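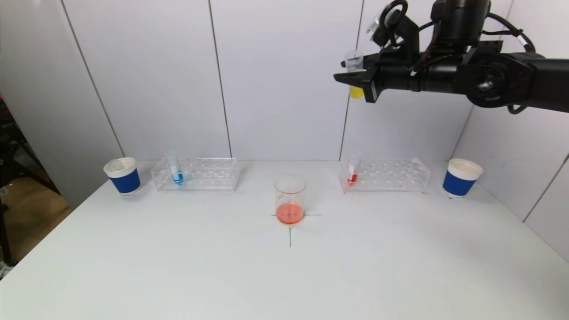

A two-fingered gripper holding a small clear plastic test tube.

Besberg Election Office Adopts Revised Disclosure Rules for Local Campaign Materials

BESBERG, 11/8/19 — The Besberg Election Office has adopted a revised set of disclosure rules for printed and digital materials distributed by candidates for local office. The rules take effect in March and apply to all registered campaigns, ballot measure groups and paid vendors working on their behalf.

The revision replaces 29 separate guidance notes with a single document divided into 8 sections. Each section states the type of material covered, the wording of the required "paid for by" line, the minimum type size and the filing deadline. Penalties are unchanged.

Under the new rules, a copy of any mailing sent to more than 1000 households must be filed on or before the day it enters the mail. Paid online advertisements must be filed on the day they first run, together with the amount spent and the name of the buyer. Filings will be made through Dimska, an online system supplied by Skakora, and will be open to the public without registration.
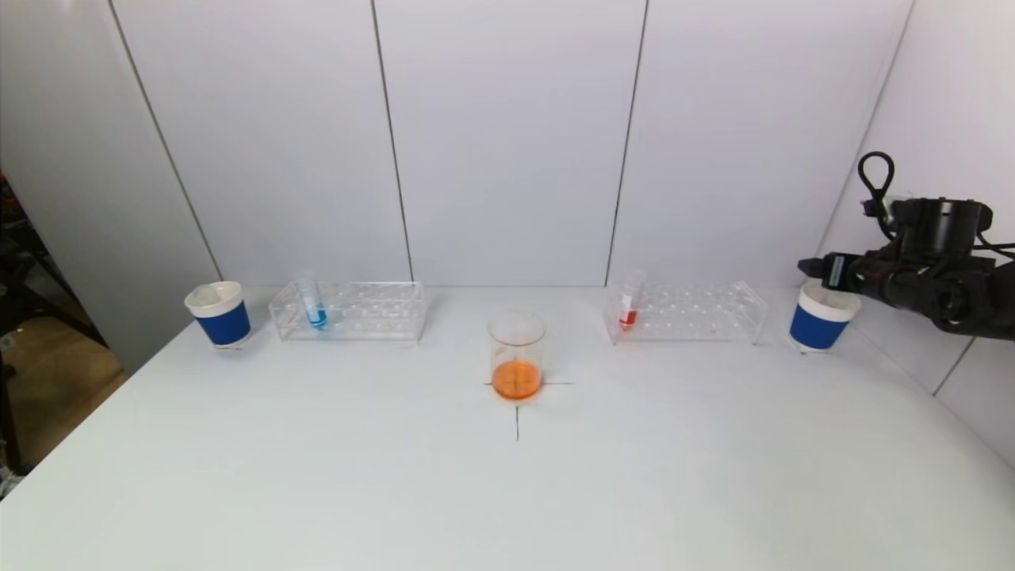 Small promotional items are now handled in their own section. The previous guidance listed pens, buttons and stickers and left other goods to the judgment of the filing clerk, which led to inconsistent decisions. The new test is printable area. A paper cup with a wide blue sleeve, like the one at the far left of the table, offers enough flat space for a full disclosure line and would require one if a campaign put its name on the sleeve. A pen would not. Items given only to campaign staff remain exempt.

"The aim was to write rules that two clerks would read the same way," said Urs Auer, director of compliance at the Besberg Election Office. "We went through almost 240 past rulings and noted where they disagreed. Most of the disagreements concerned size, and size can be measured."
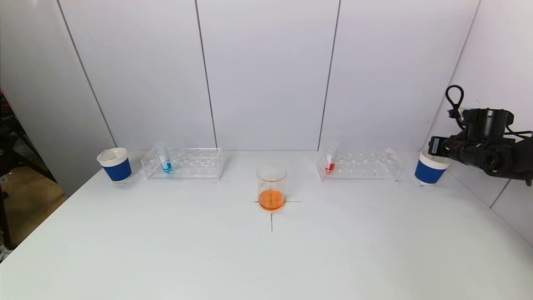

Auer added that campaigns may continue to use existing stock of printed materials until it is exhausted, provided the stock was ordered before the date of this notice and an invoice is kept on file. Digital materials have no such allowance and must comply from the effective date.

An outside review of the draft was carried out by Declercq, a records consulting firm. Its comments on filing deadlines and document retention were incorporated in the final text.

The full rules and a blank filing form are available at the office's public counter. Written questions about specific materials may be submitted with a sample or proof attached.

Media contact: Urs Auer, Besberg Election Office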